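a thread about cleaning picture frames, because I spent most of an evening doing it and I have opinions now

okay so. I have lived in this apartment for three years and I had never once cleaned the art on my walls. dusted the top of a frame with my sleeve when company was coming, sure. Cleaned, no

what got me going was moving a lamp. I put it on the other side of the couch and the light came in sideways across the big print and the glass was GRAY. there was a film on it. I'd been looking at my nice print through a film

(I cook with a lot of oil and the kitchen is basically in the living room, so I'm guessing that's most of it. if you live in a place like that go run a finger across a frame right now. I'll wait)

first thing I did was wrong so learn from me. I sprayed glass cleaner straight at the frame. it ran down the glass and pooled along the bottom edge, right where the mat sits behind it, and I stood there dabbing at it with a paper towel like it was a nosebleed

if liquid gets in under the glass it wicks up into the mat and leaves a wavy brown line. I have one of those on a little botanical print in the hallway and for ages I thought the print came that way

so: spray the cloth, never the frame. and less than you think. two pumps, fold it over, squeeze it. it should feel cool on the back of your hand and not leave a shine

cloth matters too. paper towels leave fuzz all over the corners. old t-shirts are fine for wood but they smear glass. microfiber is the one. I got a multipack of the Katene ones, 10 for not much, and they've been through the wash a bunch and still grab dust

do NOT put fabric softener in with them btw. coats the fibers and then they just push the grease around in circles. same goes for dryer sheets. I ruined my first set that way

order I landed on after some trial and error —
dry cloth along the top edge
dry cloth down the sides and along the bottom
barely damp cloth on the glass
dry cloth on the glass again
then a look from the side with the lamp on

the top edge first because that's where it all lives. I got a roll of dust off the top of one frame that I could have knitted with. if you do the glass first you'll be doing it twice, ask me how I know

fold the cloth into a square before you start. you get a bunch of clean sides that way and you just flip to the next one when it looks gross. wadding it up in a ball means you're dragging a dirty corner around somewhere and you won't see it until it dries

also hold the frame with your other hand!! most of mine hang on one nail and they swing the second you lean on them. the bottom corner scrapes the wall and now you've got a clean frame and a mark on the paint

I put my free hand flat on the opposite side and wipe toward it. yes you leave fingerprints on the glass with that hand. you get those last, with the dry side of the cloth

somebody asked if I take them down first. the small ones, yeah, I lay them on a towel on the table. the big ones I leave up. I've got one with a wire on the back that took me 40 minutes to get level when I moved in and I'm not going through that again for dust

dark frames. let's talk about dark frames. I love them, they look great on a light wall, and they show every single speck. if the wood has any kind of grain or texture to it the dust settles down in the lines and a quick swipe just polishes the high spots

go with the grain, slow, a bit of pressure. for the really stubborn corners I used a soft makeup brush (clean one) and it got stuff out that the cloth was skating right over. a dry paintbrush would do it too

no furniture polish on them imo. I tried the Istel spray on one frame, the orange-smelling one, and it looked amazing for a night and then it was a dust magnet. also it got on the edge of the glass and I was chasing that streak forever

IMPORTANT if your frame has acrylic and not glass: no ammonia cleaner. it can cloud it up. tap it with a fingernail if you aren't sure, acrylic sounds dull and feels kind of warm, glass is colder and has more of a click. plain water on the cloth is fine for acrylic, and go gently because it scratches if you look at it funny

and if it's a canvas or anything with no glass over it, put the damp cloth down. soft dry brush, light hand, that's it. I'm not brave enough to do more than that and you shouldn't take advice on it from me

little rubber bumpers on the back bottom corners are worth doing while you're at it. they keep the frame off the wall so it doesn't tilt every time a door slams. mine are from a Pistska sheet, there are 208 on it, I will be leaving the rest to someone in my will

the wall behind is a whole other thing. I lifted one frame away and there was a perfect lighter rectangle back there. went over the edges with a dry cloth and it blended some of it away. the rest I've decided is vintage

stand on something solid if you're reaching up. I did the first few on tiptoe with my arms over my head and my shoulders were toast by the third one. get the step stool. you also see the top edge properly instead of patting at it blind

total time for the living room was one podcast and a half. the difference is kind of silly? the colors look brighter. my blue print over the desk looks like I bought it last week and it's been up there since I moved in

planning to do the dry dusting part every month and the glass whenever the lamp trick tells me to. we'll see how long that lasts, I said the same thing in October about the baseboards

next up is the mirror in the hall, a big old Drilerier one from a yard sale with fiddly little carved bits all the way around. send snacks

last one, since a few of you were asking in the replies —
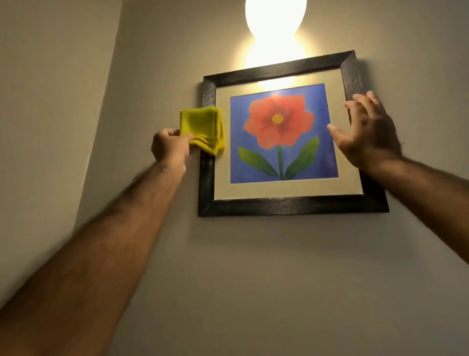

How damp should the cloth be for the glass?
Just barely: two pumps of cleaner on a folded microfiber, squeezed until it leaves no wet trail behind it.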